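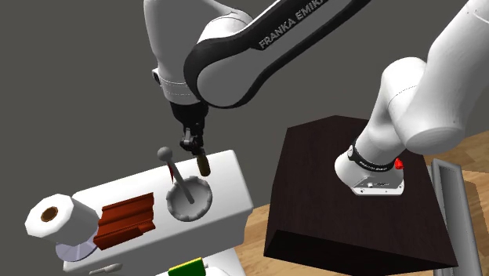 Bathroom scene, main camera view. Fingers down at the bottle.

From: Gemma Gosling
To: hovham-robotics list
Date: 2026-03-24
Subject: Re: [hovham-robotics] bathroom scene – are we keeping it?

Hi all,

Glenys wrote:
> I ran the new scene on the library laptop last night and it
> loaded fine, which is more than I can say for the kitchen one.
> A couple of things before May. Are we really keeping the
> toilet? My two think it is the funniest thing ever made but I
> don't know how it will go over with the Horrocks judges.
> Also the kids on my table keep driving the arm into the round
> thing with the stick in it. Can it be moved? And is the
> wrist camera supposed to show mostly gripper? Tudor says yes,
> I say he forgot to move it.
> Glenys

Yes, we're keeping the toilet! I asked Horrocks and the rules only say "a household room," and last year three teams out of the whole region did anything besides a kitchen. Ours has a tank lid with a bunch of clutter on it, a bottle to grab, and a lever we can use for the bonus task if anybody gets that far. I think it's a great scene and I'm a little bit in love with it.

On the round thing (it's the bowl with the notched rim and the rod standing in it, for those who weren't there): please leave it where it is. I know it's annoying. It's right next to the bottle, and the kids have to plan around it, and that's the part I most want them to practice. If they come straight down from above with the fingers lined up, they clear it. If they swing in from the paper roll side they'll hit the rod just about every time, because the little ball on top is up there waiting for them. Shirley's table got there by themselves after a lot of groaning. They now raise the arm all the way before they move sideways, every single run, and it's slow but it works.

Scores so far: we logged 403 runs across all the tables since we switched to this scene, and 258 of those ended with the bottle picked up and held for the full count. I'm really pleased with that. The kitchen scene never got anywhere near it. Most of the misses are the fingers closing too early, so if your table is stuck, look at the close command first and leave the approach alone.

Now the wrist camera. Tudor is right, sorry Glenys. It rides along with the hand, so the black linkages are always going to take up a lot of the picture. What you want the kids to look at is the space between the two fingertips. Have them stop with the hand open and say out loud what they see in there before they write another line. With Gemma S.'s group we had the pale faceted block sitting right between the fingers and one of them was ready to close on it, convinced it was the bottle. The bottle is dark! Nothing white or gray in that view is ever going to be the bottle. I've asked everyone to save one of these every time they change the approach, and to put the run number in the name so I'm not guessing later.

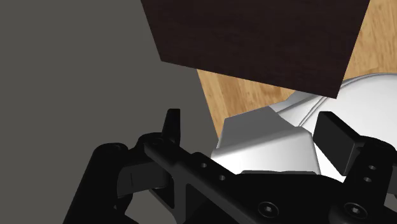
Hovham Junior Robotics Club – Simulation Team

One more thing on that view. Please don't let anyone turn it off to make the program run faster. I caught two tables doing it (you know who you are) and then they wondered why they couldn't tell where the hand was. If the laptop is struggling, close the browser tabs first. Shirley had 18 open.

The other thing I'd like us to do is practice with both cameras side by side. The main view is good for the big moves, you can see the base on its dark pedestal and how far the arm has to stretch over to get to the tank. It's pretty hopeless for the last bit though, and that's when you switch. Tudor has a one-key shortcut for it and will put it in the shared folder, with the Nitier plug-in if he gets the install working. If he doesn't, skip it, we've managed fine without.

I'd also like each table to start from the same spot from now on: hand straight over the bottle, nothing in the fingers, then go. We've been comparing runs that began all over the place and it makes the scores hard to read. 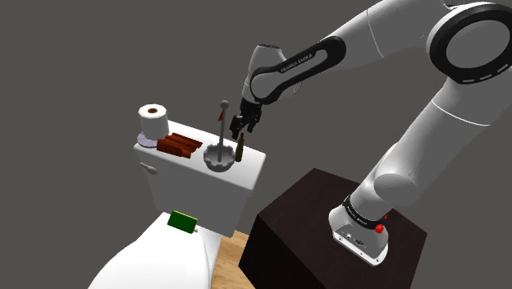
What I need from you before Lorketcombe

Your table's best program, saved with the table name on it. Just the one, please.

Names of everybody traveling. The van has 20 seats and I'd rather not find out in the parking lot that we're over.

Somebody to bring the second laptop charger. Gemma Sowerby had it last, I think? Gemma, yell if that's wrong.

A short write-up from the kids, in their own words, on what went wrong and what they changed. Half a page is plenty. Shirley has offered to help the younger ones type theirs up, so send them over to her table.

Glenys, if your two want to name the scene on the entry form, they can send me ideas, but I get a veto.

Thanks everybody, see you at practice,
Gemma G.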